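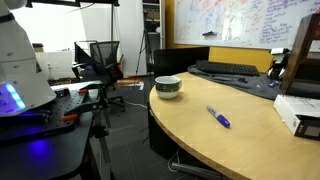 Robot body and breadboard on the left, desk with mug and marker on the right.

Planner reports start state in collision, but only after the arm has crossed the camera view

setamville_bench

I am running Borkier 4 as the motion planner on a fixed-base cell, with Choo as the perception front end. Choo takes the depth stream, removes the points that belong to the robot, and publishes the remaining points to Borkier as an occupancy grid. Cell size is 20 mm. The task is simple: move from the parked pose to a pose above the blue-capped marker on the desk, close the gripper, lift and return.

After a restart, the first plan always succeeds. From the second cycle onwards I get this in the planner log, though not on every cycle:

start state invalid: link wrist_2 in contact with <grid>
plan aborted (code 202)

The log names wrist_2 most often and occasionally the gripper base. It has never named an elbow link. If I call clear_grid and wait for a new cloud, planning works again for one or more cycles. I ran 908 cycles overnight with the clear call taken out and 265 of them ended with code 202.

Things I have ruled out or think I have ruled out:

- Joint limits. The parked pose is well inside them.
- Self-collision between links. With the grid disabled, every plan from the same start state is accepted.
- The desk model. The desk is a static mesh in the scene and is excluded from the grid. Its rounded front edge is approximated by a polygon, which is slightly larger than the real one, but the arm is nowhere near it when the error is raised.
- The mug. It is in the grid as a normal obstacle and its voxels look right.

In the viewer the bad voxels form a thin, broken trail which follows the path the wrist took on the previous cycle. Some trails disappear as soon as the arm stops. Others remain until the grid is cleared. The ones that remain are nearly all above the left part of the view, over the breadboard and the black table under it. Over the desk they are gone almost at once.

I have tried increasing the padding used by the self-filter from 10 mm to 30 mm. The failures became less frequent, but at 30 mm the filter also removes the marker when the fingers are near it, so the final approach has nothing to work on.

For scale: the arm comes into the view from above, so the gripper and the jointed links hang over the desk area and are partly cut off by the top edge of the picture. The two orange clamps on the breadboard are not involved in the task.
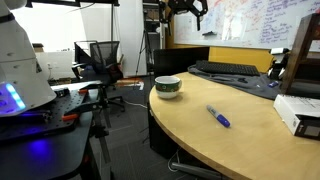

Settings in use

From the Choo configuration:

self_filter.padding: 0.010
self_filter.state_source: latest
grid.cell: 0.020
grid.max_range: 2.5
grid.clear_on_nan: false
cloud.queue: 5

From the Borkier configuration:

scene.grid_source: choo/grid
scene.start_state_check: strict
scene.allow_contact: []

Both run on the same computer. Joint states arrive over the network from the arm controller, and the depth camera is on USB. I have not changed any quality of service settings from the defaults.

I would like to know whether this is a fault in the filter, a fault in the planner, or something I have configured badly. I would also like to avoid calling clear_grid on every cycle, because the grid is then incomplete when the first plan is made.

tessel8

Set start_state_check to relaxed. Borkier will then push the start state out of contact by a small joint motion before it plans. We have used it for two years with no problems. If that is not enough, put wrist_2 and the gripper base into allow_contact with the grid.

Also call clear_grid at the end of each cycle. It is cheap.

ortho_frame

I would not follow the answer above. Relaxed mode moves the arm away from voxels that do not exist, and it picks the direction without knowing what is real. Adding the wrist to allow_contact switches off grid checking for the links most likely to hit the mug. Either change will stop the message and leave the bad voxels where they are.

You have two separate faults. One creates the voxels, the other prevents them from being removed. The fact that the trail vanishes in one area and stays in another is what separates them.

Fault one: the filter is using the wrong joint state

state_source: latest means that Choo takes whichever joint state arrived most recently when it processes a cloud. The cloud is older than that. It has been exposed, transferred over USB, converted and then held in a queue of up to five. While the arm is still, the difference does not matter. While the arm is moving, the filter removes points from where the arm is now and leaves the points where it was when the depth image was taken. Those remaining points are what you see as the trail.

It also explains why the log names the wrist and never the elbow. The wrist moves furthest for a given change in joint angle, so it is the first link to leave its own padding.

Change the setting to:

self_filter.state_source: interpolated
self_filter.state_buffer: 1.0
cloud.queue: 1

Interpolated mode looks up the joint state on either side of the cloud stamp and works out the pose at that time. It only helps if the two stamps are on the same clock. Your joint states come from the arm controller, which has its own clock. Check this before anything else:

choo_tool stamp_diff --cloud depth/points --joints joint_states

Run it with the arm parked. It prints the difference between each message stamp and the local receive time. If the joint states show a constant offset, synchronise the controller clock. If the controller cannot be synchronised, restamp the joint states on arrival and accept a small error from network delay.

Then run it with the arm moving and look at the cloud line. On our cell the depth driver stamped each cloud at the end of conversion instead of at exposure, and the error was 200 ms. At a wrist speed of 0.5 m/s that places the arm 100 mm from where the filter expects it. No sensible padding will cover that. The driver has an option to use the hardware stamp, and it should be turned on if yours has it.

Fault two: voxels over the dark table are never cleared

An occupied voxel is cleared when a later ray passes through it and hits something behind it. That requires a valid depth reading behind it. The pale desk gives a good return over most of its surface, so every ray that crosses a ghost voxel over the desk ends on the desk and clears the voxel on the way.

A black, shiny tabletop is a poor target for most depth cameras. So is a black breadboard full of small holes. Both tend to give missing readings. With clear_on_nan: false, a missing reading produces no ray, so nothing on that line is cleared. A ghost placed there during motion remains until you wipe the whole grid.

The blue light reflected on the table is visible in the colour image, but I would not assume that it affects depth. Most depth sensors of this type work in infrared. It is easy to test: save one depth image with the light strip on and one with it off, and count the missing pixels in each.

Do not set clear_on_nan to true for the whole view. Missing readings also occur on real objects, and Choo would then clear parts of them. Use a region instead:

grid.regions:
 - name: board_area
 source: static
 frame: base

A static region takes no cells from the camera. You then put the breadboard, the table and the clamps into the planning scene as fixed geometry. Boxes are adequate for clamps. If they are moved, the boxes must be moved too, and this is the main cost of the method.

Order of work

1. Measure the stamps with the arm parked and correct the clock.
2. Measure again with the arm moving and correct the driver stamp.
3. Switch to interpolated and reduce the queue to one.
4. Put the padding back to 10 mm if you have left it higher.
5. Run some cycles with no static region. The trails should be gone or very short everywhere.
6. Add the static region and its geometry.

If you do step 6 first, the log will look better and the filter will still be wrong over the desk, where you have the marker and the mug.

setamville_bench

Reply to ortho_frame: thank you, the stamps were wrong in both places. The controller clock was ahead of the computer and the depth driver was stamping after conversion. With both corrected and state_source set to interpolated, the trails over the desk have gone. Over the breadboard I still get a single isolated voxel now and then, at the height of the fingers. I have added the static region with boxes for the board, the table and both clamps. No code 202 so far, but I have not repeated the overnight run.

Padding is back at 10 mm and the marker is kept in the cloud during the approach.

amum_cell3

One addition on the isolated voxels. Check that the finger geometry in the robot model follows the gripper joint. In the Amumthorpe description package that many people start from, the fingers are modelled as fixed in the closed position. With the gripper open, the real fingers are outside the model and the filter leaves their points in the cloud. It gives a few voxels at finger height with the arm still or moving, and no stamp correction will remove them.

To test, park the arm, open the gripper and look at the filtered cloud. If there are two small groups of points beside the fingers, that is the cause. The fix is to publish the gripper joint and to change the finger joints from fixed to prismatic in the description.

You also have a cell size of 20 mm. A marker lying on a desk is thinner than one cell, so the grid cannot represent it properly. Use the raw filtered cloud for the grasp pose and keep the grid for collision checking only. If Borkier then refuses the last part of the approach, allow contact between the fingers and the cells around the target for that segment alone, and restore the check before the lift.

Related

Borkier: plan accepted but execution stops at first waypoint
Choo self-filter removes part of the grasped object
Synchronising an arm controller clock without internet access
Static and live obstacles in one planning scene
Missing depth on black surfaces
Code 202 and code 204, differences

Last updated: May 25, 2025

Contact | Copyright Amumthorpe Community Help | Back to top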